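Trostow shops get until October to change snack labels

2025-03-06

Small food shops in Trostow will have until October to put unit prices on the shelf for packaged snacks, after the town council agreed to a longer changeover period at its meeting last night.

The rule covers crisps, biscuits, nuts, sweets and similar goods sold in packets. Shops will have to show the price per 100 grams next to the price of the packet, in figures large enough to be read from a normal standing position. Larger supermarkets in the town already do this. Corner shops, kiosks and petrol stations were left out when the rule was first brought in, and the council voted to include them last summer.

The original deadline was the end of this month. Shopkeepers said that was too soon, as many of them still write labels by hand and change their stock every week.

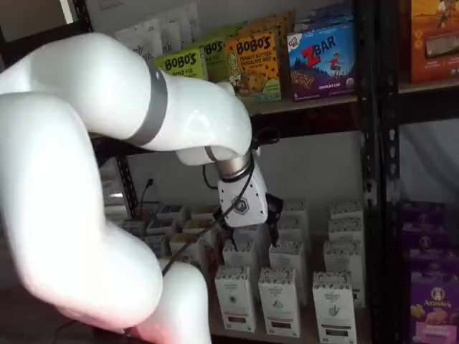

Nurhan Uysal, who speaks for the Trostow Independent Grocers' Group, said her members did not object to the rule itself.

"Customers ask us which packet is better value and we would like to be able to tell them," she said. "But a shop with one person at the till cannot redo every shelf in three weeks. Snacks are the worst for it. The packets change size all the time and the supplier does not always let you know."

The group has 25 member shops, most of them in the old town and along Grinmont Road. It asked the council in January for a delay of a full year. Councillors turned that down but accepted a shorter one, with a check on progress in the summer.

Under the plan agreed last night, shops can apply for a grant towards a label printer or new shelf strips. The council has set aside 2000 crowns for each shop that applies, to be paid once receipts have been handed in. Applications open on the council website next week and paper forms will be kept at the library and the town hall front desk.

Shops that miss the new deadline will first get a written warning. After 2 warnings they can be fined. The council has not yet said how large the fines will be, and a paper on this is due before the summer break.

Not all councillors were in favour of the delay. Some said shoppers had waited long enough and pointed to the number of packets that have become smaller while the price has stayed the same. Price per 100 grams makes such changes easier to spot, they argued, and people who do most of their shopping at a corner shop should get the same information as those who drive to the supermarket.

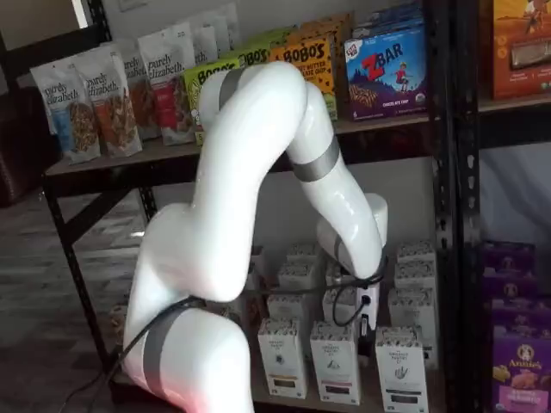

Packaged snacks are among the goods covered by the rule.

Wholesalers will also be asked to help. Onu, which delivers to many of the small shops in the area, told the council in a letter that it could print the price per 100 grams on its delivery notes if shops sent in their selling prices beforehand. Ms Uysal said this would save some work but would not suit shops that buy from several suppliers.

The neighbouring town of Nenunia brought in a similar rule two years ago. Its trading office told Trostow councillors that most shops there had managed the change, although labels for multipacks had caused confusion. Some shops gave a price for the whole pack and others for a single bag inside it. Trostow's guidance will say that the total weight of the pack must be used.

Loose sweets sold by weight are not affected, and neither are items baked on the premises. Packets weighing less than 50 grams are also exempt, so most single chocolate bars will keep their present labels. Goods marked down on the day they expire need show only the reduced price.

A guidance leaflet will be sent to every registered food shop before Easter. The trading office will hold an open evening at the town hall for owners who want to go through the rules or see samples of the labels. Shop staff are welcome too and there is no need to book. The time and date will be posted on the council noticeboard.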